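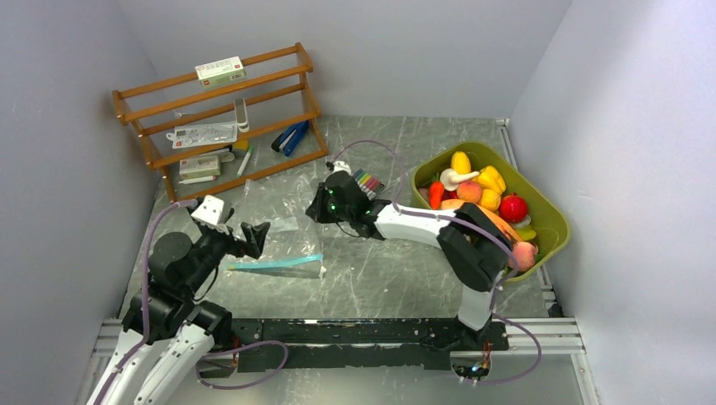

A school board member on cell phones, buses and the four-day week

The Pramov school district has 524 students and one high school. In July its board voted against moving to a four-day week, after a public meeting that ran past 10 p.m. We spoke with a board member who voted no and who asked that we not use her name, as the board's chair normally speaks for it.

She said the savings were never large enough. "Most of our budget is salaries, and those don't drop by a fifth when you close the building one day," she said. "We would have saved on fuel and some on heating. That was it."

Parents were split. Those who work at the Michalski plant start at 5 in the morning, and several told the board they had no one to watch young children on the extra day off. Families farther out liked the idea. Some of their kids ride the bus for more than an hour.

"I understand them," she said. "I'd want fewer rides too. But the answer to a bad bus route is a better bus route."

The board has since asked for a new route plan. It wants no more than 15 stops on any morning run - a limit the drivers themselves suggested.

Teachers mostly favored the shorter week. She did not dismiss that. The district lost two math teachers to Itside last year, and both said the schedule there was part of the reason.

"We have to pay people more. I've said so at every meeting," she said. "A day off is what you offer when you can't find the money, and I think we can find it."

On phones, she expects a vote before winter. She favors a ban during class but wants high school students to have them at lunch.

She has not decided whether to run again.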